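Robotics Club: lunch counter project

The club's entry for the Vikent student challenge is coming along. The task this year is a lunch counter: the arm has to take an order, pick up the right item and put it on the tray. Bongani Swanepoel has been writing the order screen, and Hanne Huttunen's group is working on the grasping. They have 300 practice runs saved so far and want another 200 before the November round.

The drinks came first and go fairly well now. The sandwich is harder. The fingers have to come down on both sides of the wedge without squeezing it or catching the rim of the basket, and the basket tends to slide. 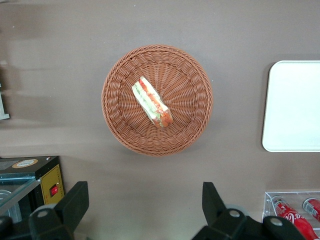 Hanne would like to try slower closing speeds next, and a mat under the basket if the rules allow one - we have written to ask. The club has 12 members and room for more. Come by the Kinnunen lab after classes, no experience needed.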